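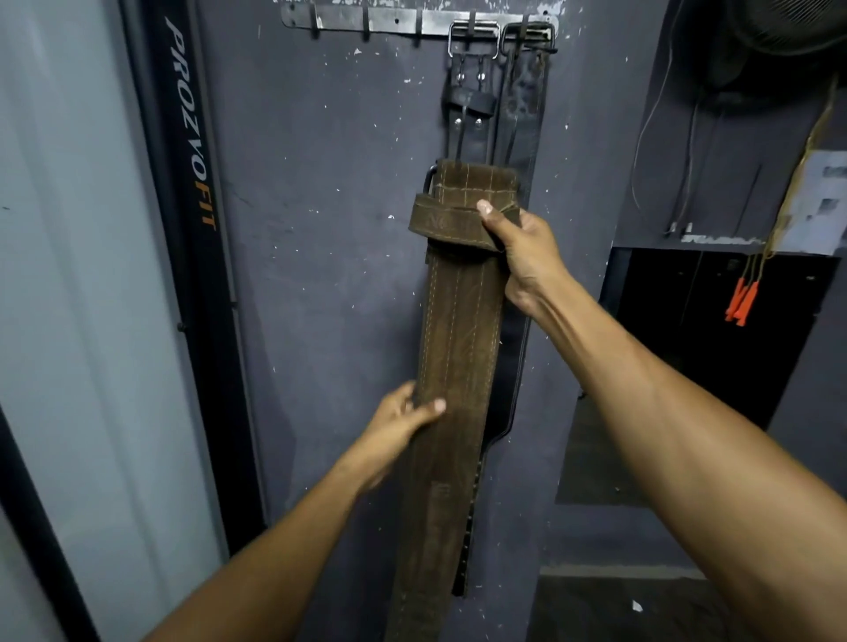 Print this post | E-mail this post

20/03/2023

I spent the afternoon at the Fedthorpe open day, which was held in a working gym. I had expected a lab with a taped-off floor and a table of colored blocks. The group behind it, Birkelham, builds training sets for robot arms, and the event was meant to show how the recordings get made and what the arms do with them afterward. I went because I write controls code for packaging lines and wanted to see how far the learned approach has come on soft, heavy objects.

The program had two parts. First came the recording side. A person does an ordinary task with a head-mounted camera running, hands in view the whole time, and each pass is stored as one episode. The task on the sheet was putting training gear back where it belongs. Belts were the first item, and they took up most of the discussion.

A weightlifting belt on a hook is a harder problem than it sounds. The leather is stiff across its width and bends along its length. The weight hangs below the point of support. If you hold only the top, the lower part swings, and the buckle turns with it. People solve this with two hands without thinking: one takes the top near the buckle and carries the load, the other goes lower and keeps the strap from twisting. Neighboring belts make it worse, because the hooks are close together and a loose tail will slide behind whatever is hanging next to it.

Alistair Jardine ran the session and was good on the details. His collection had reached 1,788 episodes, of which 600 involve belts or straps. The rest are ropes, collars, bands and bottles. He said the belts were added in August, after the arm had learned bands well enough to make everyone overconfident. A band forgives a bad grasp. A belt rotates out of the fingers.

I asked about depth. The recordings are plain color video, with hand pose estimated afterward. Dark leather against a gray wall gives the estimator little to work with, and one black belt behind another gives it less. Stitching helps, as do punched holes and bright hardware. Jardine's view was that the clutter should stay in. If the wall is chipped and there are jump ropes hanging at the side, the model had better learn to ignore them. I agree in principle. In my own work I would paint the wall and move the ropes, but I'm allowed to do that and they are trying to manage without.

The second part was the robot demonstration. Lennox is their two-arm unit, on a fixed base, with parallel grippers and rubber pads. It was given a belt laid flat on a bench and asked to hang it by the buckle. I logged 22 attempts. It completed 13.

The failures were more useful to me than the successes. Most were at the transfer: the first gripper lifts the buckle end, the second is supposed to take the strap lower down, and it closed a little early and caught only the edge. The belt then hung at an angle and the buckle missed the hook. In two cases the buckle touched the hook, the arm read the contact as success and let go. A force threshold would catch that. They have force data at the wrist but the policy doesn't use it yet, and I think that is the first thing I'd change.

Cycle time was over a minute per belt. Jardine didn't apologize for it, and I don't think he needed to. Planning was happening on a desktop machine beside the bench, and the arms were speed-limited with visitors standing nearby.

Some notes for anyone going to the next one:

The recording session is worth arriving early for. It gets crowded and you want to be close enough to see where the fingers go.

The annotation tool is called Fodanum. It splits an episode into reach, grasp, lift, place and release, and the boundaries can be dragged by hand. I tried it on one belt episode and put the grasp boundary several frames later than the person before me. They keep both answers, and the spread between annotators is stored as a field. I would like to see that field used in training, and I couldn't get a clear answer on whether it is.

Parking is at the back. The coffee was instant.

I have asked for the wrist force logs from the two early releases. If they come through I'll plot them here, along with the gripper closing times, and see whether a simple threshold would have separated those two from the 13 good ones.

Print this post | E-mail this post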